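How to Store Printer Cartridges and Fix a Faded First Page

Posted 16 September 2022 in Printer Help, Zosbridge Office Supply

Most of the returned cartridges we see at Zosbridge still have ink in them. They were stored badly, or installed with the tape half on, and the printer gave a faded page or an error. The steps below cover tank-type inkjet cartridges, both original and compatible. They do not apply to toner.

Storing unopened cartridges

Leave the cartridge in its sealed wrapper until the day you need it. Put it in a drawer or cabinet at room temperature, away from heaters and windows. A car trunk or an unheated garage is a poor choice in February, and ink that has frozen may not flow properly after it thaws.

Keep the cartridge the same way up as it was packed. If the box has an arrow, follow it. Write the purchase month on the end flap so the oldest one gets used first. Our own Pelia cartridges are best used within 12 months of purchase. For other brands, go by the date on the carton.

A break room cabinet works if it stays dry. Ours holds the spare ink on the top shelf and snacks on the one below.

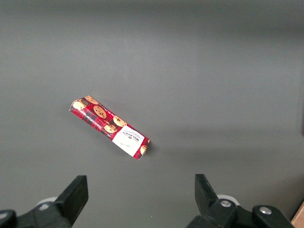 Walkers chocolate chip cookies, gray tabletop.

Installing the cartridge

1. Turn the printer on and open the cover. Wait for the carriage to stop moving.
2. Press the tab and lift out the empty cartridge. Set it on a paper towel.
3. Open the new wrapper. Pull the orange or yellow tape off completely, including the strip over the air vent on top.
4. Twist off the bottom cap. Do not squeeze the sides while you do this, or ink will come out of the port.
5. Lower the cartridge into its slot and press until it clicks.
6. Close the cover and wait for the printer to finish its cycle.

Do not leave a slot empty overnight. The print head dries out quickly once it is open to air.

If the first page is faded

Print a nozzle check from the maintenance menu. If one color has gaps, run one standard cleaning and print the check again. You can repeat this once more. After that, turn the printer off and let it sit for 9 hours or so, then try again. Deep cleaning uses a lot of ink and should be the last thing you try. 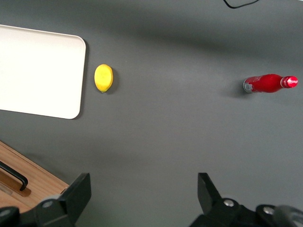
If the color is missing altogether, take the cartridge back out and look at the vent. A scrap of tape left over it is the usual cause. Peel it off, reseat the cartridge, and run one more cleaning. If that makes no difference, try a second cartridge of the same color. When both give the same blank stripe, the print head needs attention.

Cleaning up spilled ink

Blot it with a dry paper towel first. On skin, use soap and cool water. On a desk, use a damp cloth with a drop of dish soap and work inward from the edge of the spot. Keep liquids away from the contacts on the carriage.

Keeping the head from drying out

Print one color page a week. A small test page is enough. Turn the printer off with its own button and not at the power strip, so the head can park over its cap.

The Gunar refill kit and the Tuominen head cleaning fluid are both listed under Accessories. Orders of up to 200 cartridges ship from stock. For larger orders, use the quote form.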